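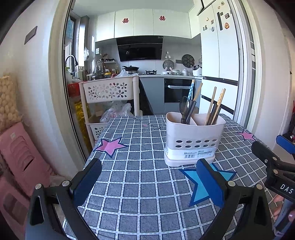 One respondent in the Brultton group told us that she had never thought of the caddy as storage at all, only as the place where things drain, and that the chopsticks stayed in it from one meal to the next.

Figure 3. Two-compartment utensil caddy on a dining table near the kitchen doorway. Spoons and other black utensils are on the left, chopsticks on the right.

Her account agrees with the wider survey. Of the 1,137 households that returned the Steinbach form, 862 reported keeping everyday utensils in an open container, and most of these did not use a drawer for the same items. Divided containers were usually sorted by type, as in Figure 3, where two longer sticks share the caddy with the shorter pieces. Sorting by user was rare and was found mainly in the Skimonard sample.

Location was less settled. Respondents whose table stood close to the kitchen often moved the container between counter and table, and 240 of them gave no fixed place for it. For this reason the coding scheme in Section 4 records the container and its position as separate items. Product labels left on containers were noted but not coded.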